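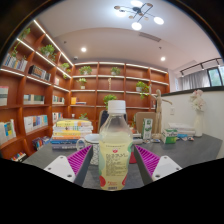
Ticket 552: Stasia label printer skips every 10th label

Search tickets Go

Ewan Drummond: Etix support blame the roll. Same roll ran fine on the old Pradero, so I doubt it. Cleaned the sensor, no change. Set the gap to 2 mm by hand and got 77 labels without a skip. They now want to call that fixed. I'd like a full roll through it first. Leave open.

0 shares | 2 comments
Last updated: November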